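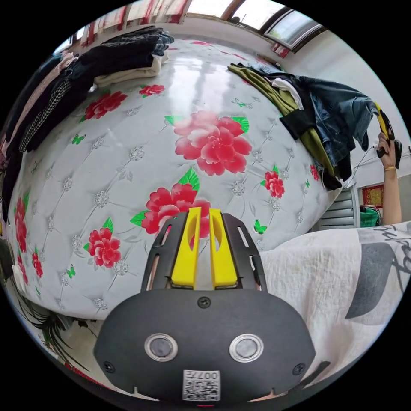

Zira (hand gripper)

The Zira is a hand-held gripper used to record how people pick things up and put them down, so that a robot arm can later be taught to do the same. It was drawn up by Skarphéðinn Overgaard and Rehema Biwott at the Odell workshop in Trivstead, and it is best known among the people who use it for being easy to look after. It has a rounded black housing, a slotted black bracket on top, and a pair of bright yellow fingers that stand side by side inside the bracket. Most of what follows has to do with setting the tool up, keeping it in good order and mending it when it goes wrong, as those are the matters users ask after most often.

Parts and labels

The front of the housing carries two round fittings with metal rims, placed next to one another, and a small white label with a QR code and a printed number. The number belongs to the housing and stays with it for life. Fingers, brackets and screws may all be swapped over the years, but a housing that began as 007 remains 007, and its notebook is kept under that number. Users grow rather fond of particular housings, and there is a good deal of friendly argument over which of them has the sweetest action.

The yellow fingers are sold in matched pairs and are meant to be fitted in matched pairs. Each has a long opening through it, which lets the finger give a little when it closes on something thick, such as a waistband or a folded jumper. The colour was Biwott's choice. Earlier fingers were black and were very hard to make out against dark clothes, and anybody who has tried to find the tip of a black finger in a heap of black knitwear will see her point.

Setting up

A Zira is set up afresh at the start of each day's work, and again whenever it has been dropped. The fingers are closed on nothing at all and looked at from the front, where they should meet along their whole length with no daylight between the tips. They are then opened fully and should come to rest parallel. If one leans, the bracket has usually shifted, and the cure is to slacken it, press it down square with the thumb and tighten it again a little at a time, going from side to side.

After this comes the cloth test, which new users tend to hurry and old hands rather enjoy. The gripper is closed on a single thickness of thin cotton, then on a double fold of something heavy, and lifted a hand's width each time. Thin cloth shows up worn tips and heavy cloth shows up a tired spring, so a tool that manages both is ready for work. Kiprono Nzioka, who wrote the first user notes, advised trying the heavy fold on a seam as well, where the thickness changes under the fingers and a poor fit soon makes itself felt.

Where two grippers are to be used together, both are set up by the same person. Two people will nearly always leave the fingers with a slightly different feel, however careful they are - and a pair that feels different in each hand is tiring to use.
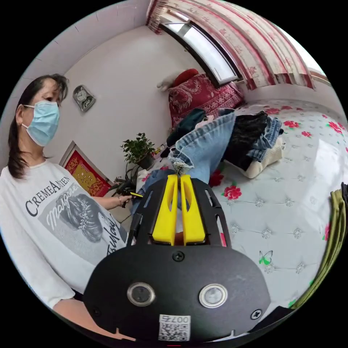 A Zira gripper at a bed with clothes piled on it. The woman on the left is holding a small yellow-and-black object close to the tool.

Routine care

Care is counted in grasps, where one grasp is one full closing and opening. The user notes give the following intervals:

Every 200 grasps: wipe the fingers and the round fittings with a dry cloth and pick out any lint.
Every 1,000 grasps: check the housing screws and the bracket, and repeat the cloth test.
Every 2,000 grasps: change the fingers as a pair, whatever they look like.

Lint is the great enemy of any gripper that works with laundry and bedding. It gathers at the foot of the fingers, where they pass down into the bracket, and packs itself into a small felt pad that stops them closing properly. A soft dry brush will shift it. Blowing is discouraged in the notes, as it sends the fluff further in.

Denim brings a difficulty of its own. The cloth is stiff, the seams are hard and the stitching stands proud, so the fingers wear in a narrow band near the tips while the rest stays as good as new. 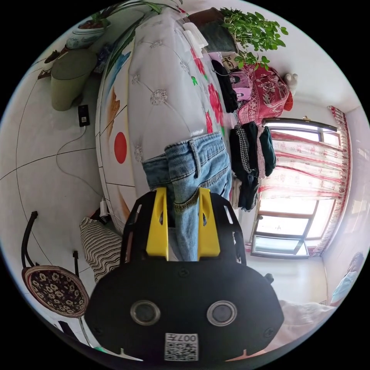 A worn band of this sort can be felt with a fingernail well before it can be seen, and running a nail down the inside of each finger is a habit worth getting into. Turning the fingers end for end does not work, though people do try it. Swapping left for right is allowed once, at the halfway check, and evens things up nicely.

Common repairs

The fault reported most often is a finger that sticks half closed. Lint is the usual culprit, and after that a bracket that has been done up too tightly. A rattle generally means a housing screw has worked loose. Screws should be nipped up by hand with a short driver, as the long ones make it far too easy to strip the thread, and a stripped thread means sending the housing back to Odell.

Broken fingers are less common than one might think. The longest-serving pair on record reached 2,462 grasps before one of them split at the opening, well past the point at which it ought to have been changed. Faith Mfaume, in whose care it was, kept the two halves and used them for years to show new users what a tired finger looks like on the inside.

Notes and revisions

The user notes were last revised on 15 November 2018 by Eilidh Cairns, who added the section on paired grippers and took out an earlier suggestion that the fingers be washed in soapy water. Copies with the older wording are still in use in places, and can be told by their lack of a page on brackets.

See also: Seok bracket; Cloth test; Finger wear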